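# The dumplings can have a bit of room

There is a kind of host who fills a steamer the way the railway fills the 7.16 out of Prandenstead. Every last gap gets a dumpling, then one more is eased in on top, and the lid goes on with a firm hand. I was this host for years. I considered it thrift.

The result was always the same. What went in as separate dumplings came out as one, a sort of pleated quilt, and we took it apart at the table with forks while the filling went its own way. My guests were polite about it. Mabli Sayce once asked whether it was a regional style.

My neighbour Chia-hao Hsueh took a harder line. He looked into my basket last January, shut it again and talked about the weather. Later he told me that dumplings swell, that steam needs somewhere to go, and that I was a greedy man. I have accepted all three points.

So I now cook in small batches, with the dumplings round the outside and the middle left bare. This is harder than it sounds. A bare middle looks like a mistake, and everything I was brought up to believe says put something in it. Cookery books don't help, as they photograph the basket packed to the walls and leave you to find out about the sticking at home.

The objection is that small batches are slow. They are. With four people at the table somebody is always waiting, and it is usually the cook. But a second batch gives you a reason to stay in the warm kitchen while Gerasimos Kouris explains his loft conversion to the others, and I've come to value those minutes more than the food.
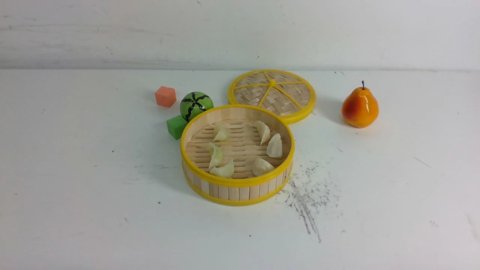

I'd also argue for eating them straight out of the basket. Moving dumplings to a nice plate is how skins get torn, and the plate then has to be washed by the same person who has been standing at the hob all evening.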